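Derum Community Toy Library
Minutes of the general meeting, 2026-03-12

1. Apologies and previous minutes
Apologies were received from two members. The minutes of the previous meeting were accepted with one correction: the shelving quotation from Treltari was exclusive of VAT.

2. Stock and loans
The catalogue stands at 651 items. Of these, 25 are overdue by more than one loan period. Reminders have gone out by email and a second round will go by post. It was agreed that the loan period for ride-on toys be shortened to two weeks, as the waiting list is longest for these. All other periods remain as they are.

The question of fines was raised again. Members voted against introducing them. Borrowers with an overdue item may not take out another until it is returned.

3. Finance
The grant application to the Grandero fund has been submitted for 1000 pounds, to be spent on shelving and a replacement label printer. A decision is expected in July. No order is to be placed with Treltari before then. The hall rent is unchanged.

4. Premises
The side door sticks and does not always latch. The landlord has been told twice. The Suksawat Road entrance is to be used for all sessions until the repair is done, and the sign moved accordingly. The pushchair area will shift to the left of the desk.

5. Cleaning and checking of returns
The existing rule, that hard plastic items are washed and dried before reshelving, was confirmed. Puzzles are to be counted at the desk while the borrower is present. Items with batteries go to the repair shelf if the cover screw is missing. 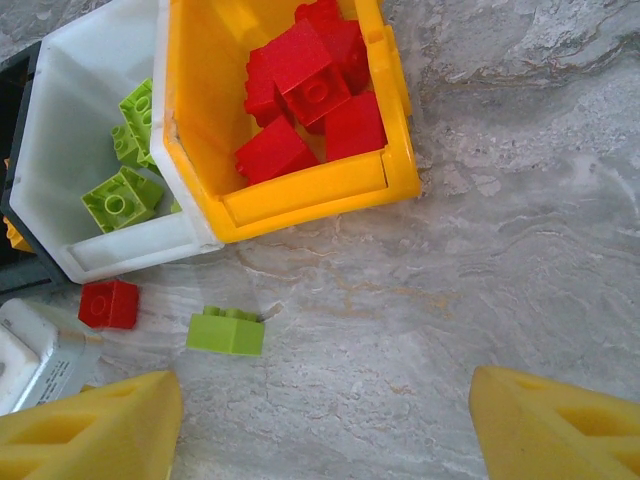 6. Labelling and storage of small sets
Sets with several parts account for most of the discrepancies found at the last stock check. The catalogue number is at present written on the box alone, and boxes get swapped. It was proposed that each part carry the number as well. For large building bricks such as the red ones in the yellow bin, the label should go on a flat side, clear of the studs and the hollow tube underneath. Labels are to be tested on one set for 4 weeks before any others are done.

7. Any other business
A request for more toys suitable for under-ones was noted. The donations list on the website is out of date and will be replaced.

Action points
Second overdue reminders: loans desk.
Side door, third letter to landlord: secretary.
Trial labels: stock group.

The date of the next meeting will be circulated by email.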